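Grameck Detention Watch
Progress report to the Druna Fund, second period
Prepared by Embla Lindqvist, with case notes from Natnael Admasu
Sunday, May 7, 2023

You asked for a plain account of what your grant has paid for since October. Most of it has paid for phone calls, translation and waiting. We track people with Canadian or Australian residency who are being held abroad without a proper hearing, and we help their families deal with two governments at once. I have tried to keep the hopeful language out of this report. There was too much of it in the last one, and some of it was mine.

The register now holds 394 open files. That number looks like growth and I would ask you to be careful with it. A good part of the increase comes from Saron Gebretsadik going back through old correspondence and opening files that should have been opened years ago. We can't tell you whether more people are being detained. Anyone who says they can, on the strength of a list like ours, should be asked how the list was made.
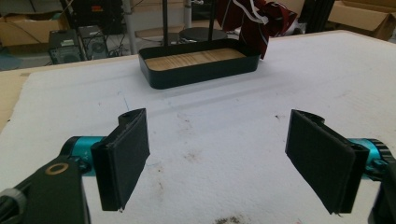
Consular access is the part of the work where official statements and our own notes differ most. Foreign ministries on both sides say visits are "ongoing". In our files, a visit can mean a ten-minute call with a guard in the room, or a parcel accepted at a gate. Phong Triệu has started recording each one by type, and already the picture is thinner than the press releases suggest. Families hear the same wording month after month. One father told us that the two sides, facing each other across a white table like a pair of black gripper fingers held wide open, never seemed to close on anything. I have sat in on enough briefings to see what he meant.

The translation budget is nearly spent. We processed 898 pages of court papers, charge sheets and letters, and I am not convinced we needed all of them. Several long bundles from the same prosecutor's office turned out to be one document with the dates changed. Natnael now reads the first and last pages of a bundle before it is sent out, and we should have been doing that from the start.

Case tracking and the Pleren database

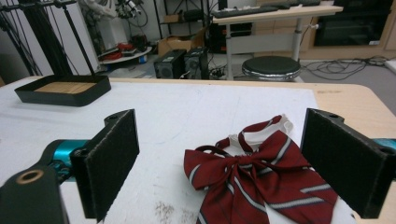 Reading time: 2 minutes

You will remember that the move to Pleren was meant to be finished by winter. It wasn't. The supplier's staff were polite and slow, and the import lost the accents in people's names, which matters a great deal when a border officer is comparing a name against a passport. Ayana Mekonnen corrected the worst of it by hand. The system works now for new files. For older ones we still keep the paper copy and trust that first.

I am also doubtful about the alert feature. It sends a message when a detained person is named in foreign state media, and most of what it has sent so far concerns other people with similar names. We have turned it off for families and left it on for staff. If it hasn't improved by the next period I will recommend we stop paying for it.

Releases

Two people on our register came home during this period. We had been in touch with both families, and I won't claim more than that. In one case the release followed a visit by a trade delegation – the timing may mean something or nothing. In the other, the family found out from a neighbour. Neither government has explained its decision to us, and we have stopped expecting it to.
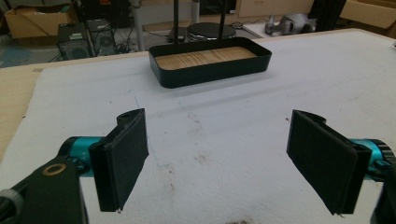 The Nishad partnership has been harder to judge. Their lawyers gave us good advice on sanctions law and appeals to the UN working group, and their name opens doors in Ottawa and Canberra that ours doesn't. They also like to announce things early. A statement went out in their name, with our logo on it, saying talks were "at an advanced stage" when all we had was an unanswered letter. We asked for a correction and got one, in small type. Any joint statement now needs Saron's written approval.

Spending

We are under budget on travel, over on translation, and level on salaries. The emergency fund for families has $800 left in it. I would rather move money from travel than ask you for more, and I need your agreement in writing to do that. The ledger is attached separately.

Still to be done: finish the visit records, settle the Pleren contract one way or the other, and reply to the parliamentary inquiry, which has asked us for evidence it could get more easily from its own department. Phong is drafting the reply.

E. Lindqvist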